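Vamance Countertop Microwave, nine months in

I bought the Vamance because the old microwave had started turning itself on at night, and because it was cream, and the kitchen at Hodbridge Road is the kind of kitchen where everything else has already given up and gone beige. It cost more than I meant to spend. There was a cheaper one from Huvero with 28 preset programs, and I couldn't think of 28 things I eat.

Setup took as long as peeling off the plastic. The manual is 70 pages, most of it warnings about eggs. You set the clock, and then you set it again after every power blip, as with every microwave ever sold.

On to heating food. Soup comes out evenly hot if you stir it once. Rice is fine. Leftover lasagna is lava at the corners and a cold case in the middle, unless you drop to half power and wait, which I now do, like an adult. The defrost setting is better than I expected. It took a pound of ground beef from brick to usable without cooking the edges gray, and I have stopped standing over it.

Popcorn is where we part ways. The popcorn button runs too long for any bag I've tried, and the kitchen smelled of it for most of March. Ignore the button and listen for the gaps between pops.

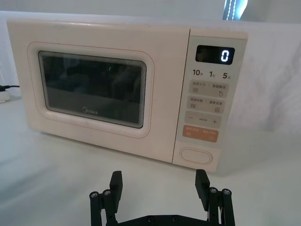
Espinoza, in the comments under my first-month post, disagreed about the popcorn: the button works fine for the large bags, and I should stop buying the little ones and blaming the machine. Fair enough. I tried a large bag. It was better, though I then had a large bag of popcorn to deal with, and dinner was in an hour.

The noise is moderate. The beep is not. It goes five times at the end, and if you don't come running it goes again a minute later, like a relative in the driveway. You can turn it off by holding down the stop key, a fact the manual keeps to itself until after the eggs.

Cleaning is easy outside and dull inside. The cream shows tomato from across the room, but it wipes off. The turntable goes in the dishwasher – mine has been through nearly 200 times and still sits level.

Would I buy it again? Yes, on sale. At full price I'd sulk first.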